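Paragem do braço na célula Nolla: o que aconteceu e o que muda

No dia 2024-05-10, a meio da manhã, o braço da célula Nolla parou sozinho e depois recomeçou sem que ninguém tivesse carregado no botão de rearme. Não houve feridos. Escrevo esta nota porque várias pessoas me perguntaram o que se passou, e prefiro que todos leiam a mesma versão.

O braço estava a fazer o ciclo 774 do ensaio de repetição, com velocidade limitada a 200 milímetros por segundo. A paragem foi correcta: o controlador perdeu o sinal do circuito de segurança e cortou o movimento. O problema veio depois. Quando o sinal voltou, passados 8 segundos, o programa continuou do ponto onde estava. Isto não pode acontecer. Depois de uma perda de sinal, o robô deve ficar imóvel até que uma pessoa confirme, no local, que a zona está livre.

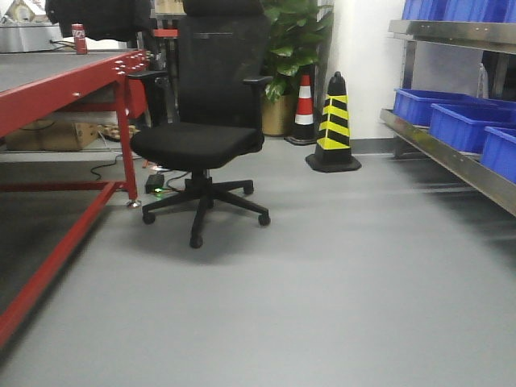
A Brisa Villaseñor leu o registo do controlador no mesmo dia e encontrou duas causas. A primeira é um conector com mau contacto no cabo do circuito de segurança. A segunda é mais séria: na última actualização do programa, o parâmetro de rearme ficou em automático. Foi um erro nosso, na revisão ninguém comparou o ficheiro novo com o antigo. Eu também assinei essa revisão.

O fornecedor, a Rondonuwu, recebeu o registo completo e enviou um conector novo a partir de Basel. A peça já está montada. O parâmetro está outra vez em manual e agora só se altera com senha. Fizemos quase 700 ciclos com interrupções provocadas do sinal, e em todas o braço ficou parado até ao rearme.

Até ao fim de May (maio, no calendário da casa) valem estas regras para a célula:

Ninguém entra na zona do braço sem levar consigo a chave de modo.
O ensaio não corre sem um operador presente.
Os cabos que passam pelo chão são verificados antes de cada arranque.
Qualquer paragem não esperada escreve-se no caderno, mesmo quando dura pouco.

Os colegas de Latadley usam a mesma versão do programa e já foram avisados. Quem tiver visto uma paragem parecida nas semanas anteriores, por favor fale com a Brisa ou comigo.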